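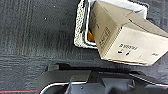
Elisa Monti asks whether the pose estimator still flips when a carton is sitting tilted on a rim. It does, less often. In August it flipped on 86 of 300 replayed views. The current Nondley build is down to 32.

Most of the gain came from fitting the end face first and the long side second. Printed text on the carton is masked before the edge fit. Blurred print was producing false edges.

Next job is segmentation on clutter. Woven covers are the worst case, as the depth filter reads the dark gaps as holes and the planner thinks it can reach through.
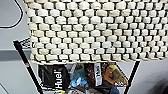
Wire rack under a cream woven cover, mixed contents.

Plush is its own problem. No flat faces, so the planner falls back to centroid grasps. I've capped closing speed at 30 per cent for anything labelled soft.

Config and replay tool are in the Nondley repo, colour masks included. Changelog dated 15 November 2025. The depth filter patch is still in review.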